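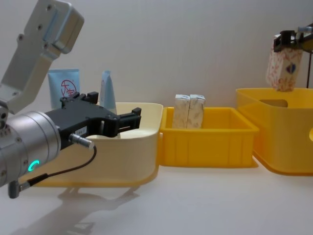 Home | Notebook | Recipes tested | Contact

Wednesday, test kitchen

Second run on the Keritz slow cooker. Same bean chili as on the Nolis, low setting, lid clipped. Filled at 11, stirred once at noon.
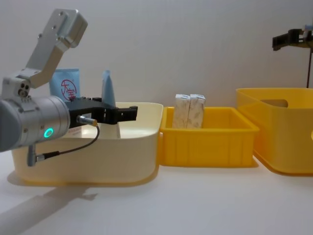
Posted by Tăng

Timer switched to warm on its own at 60 on the probe, too early. Beans at the bottom still hard. Added 50 ml of water and put it back on low.

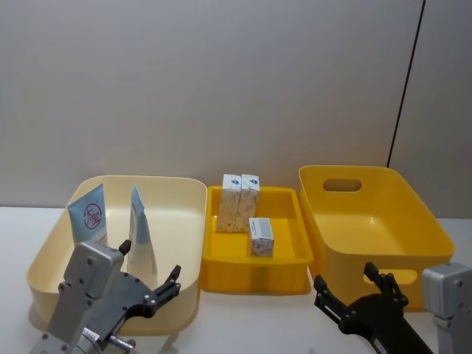
The Nolis had no trouble with the same beans, but its lid rattles. Weight of dry beans was 592 g both times. Next week the Juvasow - small crock, may need a half batch.
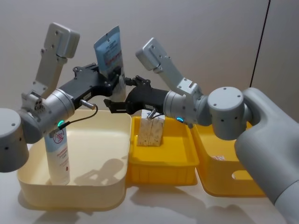 Soaking needs sorting out before the Juvasow run. I want each batch in its own container from now on. Three open bins side by side on a white table would do, one per cooker, labeled with tape.

11 comments | 2 shares

Sign up for our newsletter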